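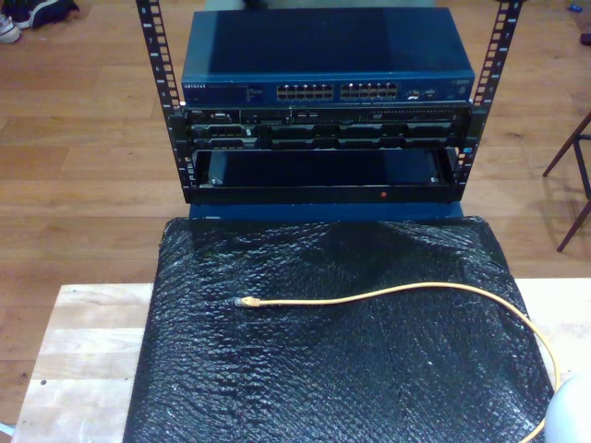

Unit 4: The Small Rack
Networks and Hardware, first-year lab
Instructor: Roksolana Pylypenko

Reading before lab: Fevard handout, sections 2 and 3.

1. Rack units

Rack equipment is measured in units, written U. One U is 1.75 inches of height. A piece of gear marked 2U takes 3.5 inches. Depth is not part of the measurement, so check it separately.

An open-frame rack has mounting rails and no doors or side panels. Each rack unit takes three holes on each rail. The holes are not evenly spaced, and starting one hole too high is the most common mistake in this lab. Read the numbers printed on the rail and match left to right before you put in a screw.

2. Order of equipment

Heavy gear goes low where there is room for it. Switches usually sit near the top, where the ports are easy to reach. A shelf carries anything that has no rack ears of its own. Write your order down on the rack sheet first, bottom to top.

3. Mounting

Work in pairs. One person holds the weight and the other drives the screws. Start all the screws by hand, bottom pair first, then tighten. Do not pull a drive carrier to lift or steady a server. Padding stays on the bench until the last item is in.

4. Cabling

Copper Ethernet runs are limited to 100 meters, patch cords included. A full box of cable is 305 meters (1,000 feet), and we share one box among all sections, so measure before cutting. Label both ends.

5. Terms to know

Rack ears, cage nut, blank panel, patch cord, drive carrier, RJ45.

6. To hand in

Rack sheet with U positions filled in
Port list for the switch
Answer to problem 6 in the Etwood problem set (power load)

Sheets go in the tray in room 138 by 4 p.m. the day after your lab.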